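Niria Help – Simulation & Data

How many demos per object before I train?
Asked April 2020

Collecting pick examples in sim, one arm, kitchen-ish table with cups, plate, fork, pen etc. Have 202 episodes so far, nearly all cups. Policy is ok on cups, useless on anything flat. Do I keep going to 300 or change what I'm collecting? Start pose is always the same, gripper pointing straight down over the table.
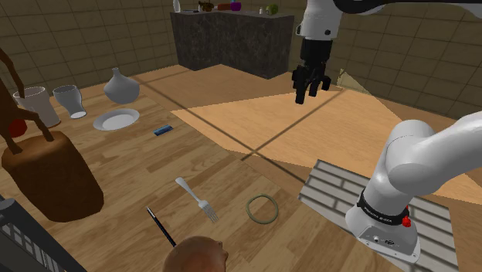

Tunodari
Member, sim data collection

Forgot to say – two-finger gripper, teleop, no scripted grasps. Episodes run 9 to 11 seconds. Not shuffling objects between runs yet, should I?

Ridgeway
Yes shuffle. Otherwise it learns the layout and you wont notice until you move a cup. I'd stop on cups completely. Flat stuff needs its own examples, fork most of all, from different sides and angles. Keep the slow ones too, where you hover and correct.
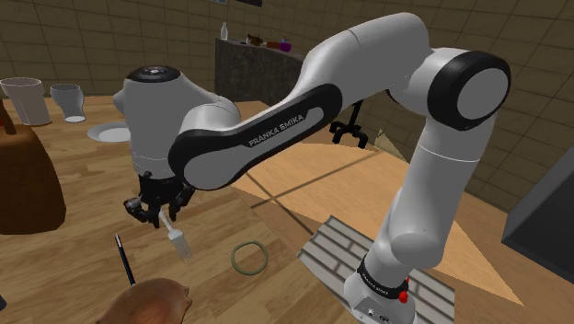

Also log the gripper width every step, not just open/closed. A fork handle and a cup wall close to very diffrent widths and the model can use that. Don't delete failed grasps, put them in a seperate folder. Retrain every 50 or so and check before collecting more.

Sitstead
just get more data, worked for me. we did ours in August, all cups though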